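Brekamen Bench Mat, Large
Item 2642

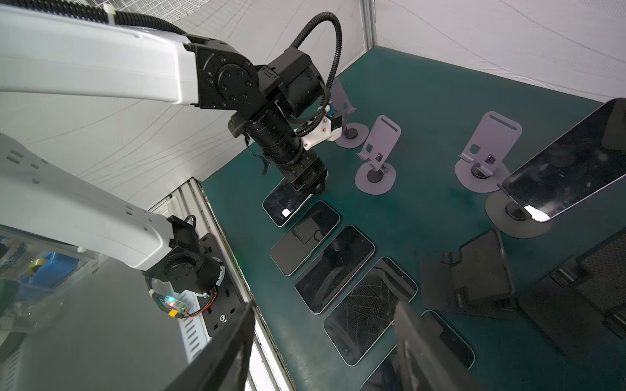

Overview
The Brekamen Bench Mat is a silicone work surface for phone, tablet and small electronics repair. It lies flat out of the tube and stays put on painted, sealed or bare benchtops. The large size suits a single repair station with room left over for hand tools.

Details
Material: silicone, matte finish
Color: dark teal-green
Heat resistance: up to 267 °C for short contact
Weight: around 281 g
Screw wells: two rows along the back edge, one with a magnetic strip
Write-on area: right side, for use with wax pencil only

Care
Wipe with a damp cloth and mild soap. Isopropyl alcohol is fine for flux residue. Do not use acetone. Dry fully before rolling, and store with the printed side facing out. Permanent marker will not come off.

Please note
This mat is not an anti-static product and has no ground snap. For work on bare boards, order the Kevent Grounded Mat instead. The Serard tool rail fits the large mat but not the small one.

Ordering
Sold singly or in cartons of 200. Carton orders ship from our Agbeko warehouse and may arrive separately from the rest of your order. Unused mats can be returned in the original tube. Trimmed mats cannot be returned.

Page updated 8/17/25

Related items
Kevent Grounded Mat
Serard Tool Rail
Brekamen Bench Mat, Small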